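Ernthorpe Robotics Club - workshop tips

Getting a PC ready for the arm bench

Old desktops make good practice pieces for the Milley project. Cameron Moncrieff keeps the parts list; ask him before you take a case off the shelf.

Unplug the mains lead, then hold the power button in for 4 seconds. Take off the side panel and lay the tower flat, open side up. Push cables clear of the board - the gripper will catch any loop left standing.
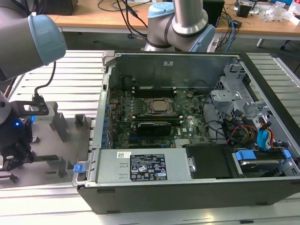 Tower on its side on the slatted bench, side panel off.

Set the arm to slow for the first run of any new program. Keep one hand by the stop button and your sleeves rolled up. Jog down in small steps near the processor, and come straight up again before moving sideways. Memory slots have latches at the ends, so open those by hand first.

Save your positions under your own name. Roswitha lost three evenings of work in January to a file called "test".
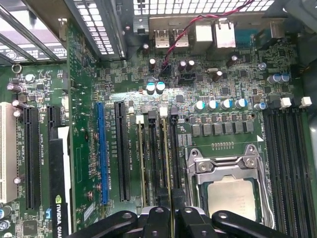

Can I use the same saved positions on a different make of PC?
Only as a rough start. Boards differ in layout, so teach each point again at slow speed and save it as a new file.

Screws go in the lidded tubs, one tub per machine. Put the arm back in its park position before you switch off at the wall.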